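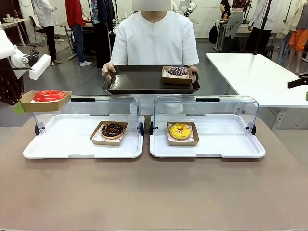
Fikri Teoh
7/21/19

A small thread about our handover study, as I promised to several people who wrote to me.

1/ The question is simple. When a robot serves food from a counter and a person works on the other side with a tray, which errors come from bad grasping and which come from bad timing? Most papers put both in one number.

2/ Our method, Pedimum, labels every attempt two times. First label: was the grip on the paper box good? Second label: was the arm at the right place when the person was ready? The two labelers do not see each other's answers.

3/ We use donuts in open paper boxes because the glaze shows every mistake. If the box tilts too much, the donut slides and touches the side, and the labeler can mark it without a discussion.

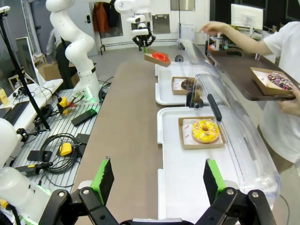

4/ The covers were the difficult part. With a curved lid over the tray, the wrist camera gets reflections, and our first depth model (Zernow) often placed the box too near. We now trust the fixed camera for the approach and the wrist camera only for the last part.

5/ Result: from 2555 attempts we kept 2079 with full labels. Of these, 537 had an error. Timing errors were more common than grip errors — I expected the opposite, and I had even written it in the draft.

6/ Please be careful with this result. We tested at one counter, with one kind of box. I would not yet say it is true for cups or plates.

7/ Next month we repeat it with the Clenenlow planner, which waits for the person's tray to stop moving. If you have labeled similar data, I would be glad to compare the definitions with you.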